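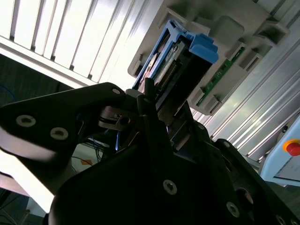 Figure 2. Wrist camera view of the gripper at the drive enclosure, with a blue-framed caddy at its bay.

4.2 Drive handling task

The second task was set for the student teams in the Oltwood project course. Each team had to program an arm to place a hard drive caddy in a server enclosure and later take it out again. The task was picked by the students themselves in May, from a list drawn up with Fokby, the firm that lent the enclosures.

Teams worked from the wrist camera alone (Figure 2). At this range the gripper fills much of the view, and the finger post meets the lower edge of the caddy, so the contact point is easy to find but little of the bay below it can be seen. Two teams dealt with this by lining up on the latch handle, which stands out from the enclosure and is bright enough to pick out by colour. The Szalai team used the edges of the bay openings instead. Their method coped better with changes in room lighting – the ceiling light often washed out part of the picture – but it needed more tuning.

All attempts were logged with Mernaline, the course's own recording tool. The full log holds 3,523 attempts, of which 2,858 were kept for the results in Section 5. We dropped 266 attempts that had no force readings. The remainder were stopped by hand before the arm reached the enclosure, mostly during the first weeks.

Students marked each kept attempt as seated, partly seated or missed. A second student from another team checked the marks, and where the two disagreed the recording was played back to both. Most disagreements were over partly seated caddies, as the last few millimetres of travel are hard to judge from the wrist view.

Last updated: 8 October 2021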